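Lista de discussão: preservação de filme amador e de família
4 de outubro de 2023
Por: coordenação técnica, acervo Misavetti

Respondo aos pontos sobre a digitalização do lote Flisby. Cito só o trecho que interessa:

> As bobinas de 8 mm apresentam encolhimento acima do que o nosso
> scanner aceita com roletes dentados. Alguém tem experiência com
> transporte sem dentes neste tipo de material? E convém manter
> a cadência original no arquivo de acesso?

Quanto ao transporte: sim, usem roletes lisos e registo óptico da perfuração. No fundo Đặng tratámos 40 bobinas dessa forma. Três precisaram de reparação prévia das emendas, feita com fita de poliéster. A cola antiga deve ser removida antes, senão migra para a espira seguinte.

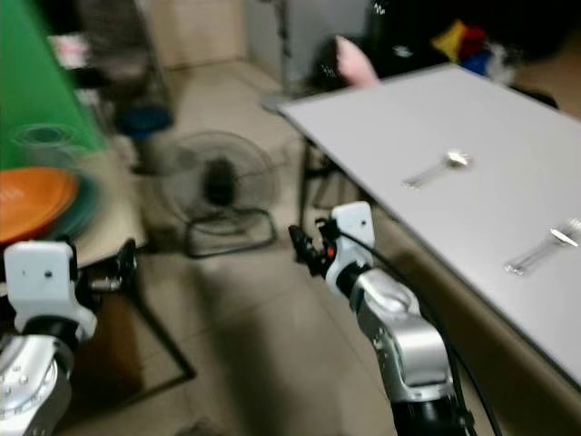
Meçam o encolhimento em vários pontos da bobina, porque o início costuma estar pior do que o miolo. Registem o valor mais alto na ficha, com indicação do ponto de medição.

Quanto à cadência: o ficheiro de preservação fica com um fotograma por imagem, sem interpolação. A cópia de acesso pode repetir fotogramas, desde que isso conste dos metadados. Para a mostra de Stestirthorpe entregámos as cópias em 2K e o programador pediu cartelas separadas, sem nada gravado sobre a imagem.

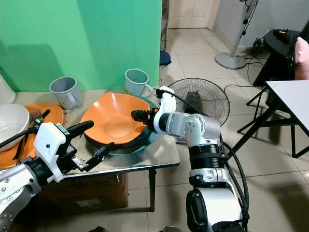

Braço branco e prateado, com a garra junto à borda interior de uma taça laranja.

O armazenamento ocupou cerca de 200 GB por bobina no formato sem compressão. Com FFV1 o valor desce bastante, mas varia com o grão. As somas de verificação são geradas por fotograma e guardadas à parte.

Falta decidir o tratamento das caixas originais com anotações manuscritas. Proponho fotografá-las frente e verso antes de as substituir e usar a mesma cota da bobina.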